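Tristell laundry kit — worth it?

mossbank56
Stutetti want 100 a month for it, setup extra. The sales page is all folded towels. Ours spends its day at the washer.
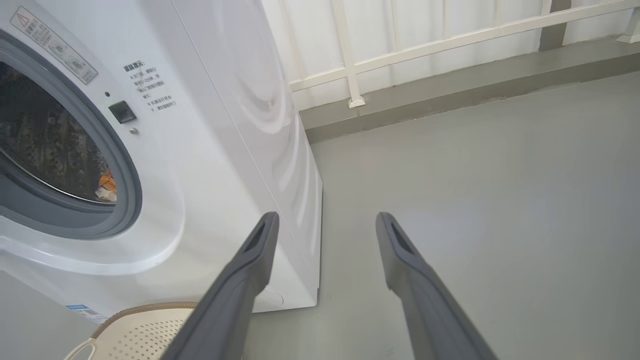 And I still can't get a straight answer on missed socks.

pellow_k
Bit harsh. We've had it since December and I'd renew.

mossbank56
Renew at what price, though? Support took 20 days to reply to me.

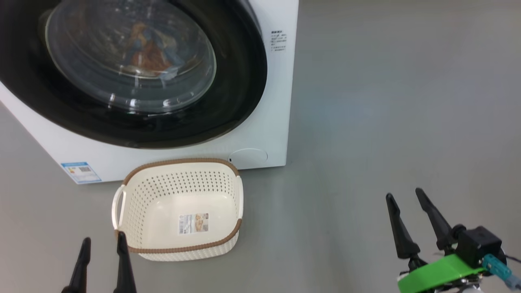 Washer with a load in, basket in front

dunnock2
Two arms for one basket — no thanks. Has anyone tried Bullula?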